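Ticket 1268: Right gripper reports "object held" on soft items, left does not
Status: Resolved, one item left open
Station: two-arm bench, fruit and bowl task
Parts: Donstead parallel grippers (both arms), Triromen controller, Sindel wrist camera 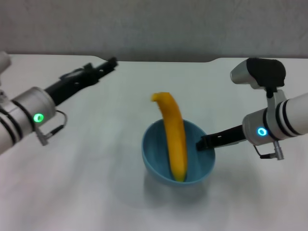 Opening this because the grip comparison has stalled, and I would love to get it moving again - the new fingers are really promising. We have been running the same pick on both arms to decide which finger pads to keep. The left arm has the stock pads. The right arm has the softer ones from Hägglund. Same controller, same firmware, same speed settings, or so I thought when I started.

What happens: on the right arm, the controller says it has hold of the banana before the fingers have closed on it. The arm then lifts, comes up with nothing, and goes on to the place step quite happily. The left arm, given the same pick, waits and closes properly.

How often: I ran 196 picks with the right arm and got 28 false holds. The left arm had none over the same number. All the false holds were on picks out of the bowl. Picks straight off the table are fine on both sides.

What I expected: either a real hold or a clean "missed" so the retry can kick in. The retry logic works beautifully when it gets a chance.

Log

9:10 a.m. Restarted the controller and homed both arms. First five bowl picks on the right: one false hold. No change.

9:25 a.m. Checked the obvious stuff. Gripper cable seated at both ends, no error codes, supply voltage steady while closing. Jogged the fingers open and shut by hand from the pendant page and the position readout follows nicely with no jumps.

9:50 a.m. Swapped the two gripper cables left to right. The fault stayed on the right arm, so it isn't the cable. Swapped them back.

10:15 a.m. Turned off the wrist camera check to see if the Sindel was voting "held" by mistake. It wasn't. The false holds still come in, and the camera log shows it voting "unsure" on most of them. We only use that vote to break ties, so it never got a say. Turned it back on.

10:40 a.m. Now it gets interesting! I plotted motor current against finger position for a batch of bowl picks. On a good pick there is a flat stretch while the fingers travel, then a climb when they meet the fruit. On a bad one there is a little bump very early, with the fingers still nearly wide open, and the controller calls that bump a hold.

11:05 a.m. Ran the fingers in slowly, one step at a time, and watched from the side. With the approach point we have saved, the outer finger can brush the inside wall of the bowl on its way in. The softer pads are thicker than the stock ones, so they meet the wall sooner. They also grab a bit when they touch it, and the current goes up.

11:20 a.m. Tried the same thing on the left arm. Its saved approach point is a touch higher and the stock pads are thin, so it clears the wall.

11:45 a.m. Put the stock pads on the right arm. Thirty bowl picks, no false holds. Put the Hägglund pads back on. Three false holds in the next thirty. I was very pleased to see those three, which is a funny thing to write in a ticket.

1:15 p.m. Compared the two gripper profiles in the controller line by line. I should have done this first. The hold threshold on the left is 365 and on the right it is 196 lower. I think the right one was turned down when the soft pads arrived, so they wouldn't squash anything, and it never went back up. The units are raw counts from the driver, so please don't go looking for a conversion to newtons. There isn't one in the manual.

1:30 p.m. Set the right threshold to match the left and left the approach point alone. Twenty picks: one false hold, and two bananas with dents. Better at telling the truth, worse for the fruit. Not a fix on its own.

2:00 p.m. Put the threshold back down and added a position condition. The controller now ignores any current rise until the fingers have closed past the widest fruit we use. Triromen has a field for this on the second tab of the gripper profile, called "arm after position". It was sitting at zero on both arms. What a great little setting! I had no idea it was there.

2:20 p.m. Also moved the right approach point up and a bit toward the middle of the bowl, to get the thick pads away from the wall. Had to re-teach it twice. The first time I forgot that the tool offset still had the stock pad length in it.

3:10 p.m. Full rerun on the right arm, 196 bowl picks with the soft pads. No false holds. Four true misses, all caught and all picked up on the retry. No dents that I could find.

Notes on the pads, for the comparison

The soft ones win for me, even with the trouble they caused. They hold at a lower current, they forgive a crooked approach, and the banana doesn't twist in the fingers during the lift the way it does with the stock pads. The stock pads are better in tight spots and much easier to wipe clean. If we ever go to a smaller bowl I would want to run the whole test again before trusting the soft ones in it.

The camera vote deserves a second look too. It was unsure in the right places, and that could be worth using.

Changes made

Right gripper profile: "arm after position" set, threshold unchanged.
Left gripper profile: "arm after position" set to the same value so the two arms match.
Right arm: bowl approach point re-taught, tool offset corrected for the soft pads.
Old profiles exported and saved next to this ticket's logs.

Still open

The controller doesn't warn you when the two gripper profiles differ. I have sent that to Triromen as a request. Until there is an answer, please compare both tabs of both profiles whenever pads get changed, and write the pad type in the profile name.

Soft pads go on the left arm next, with the October batch of picks. I'll log those under a new ticket and link it back to this one.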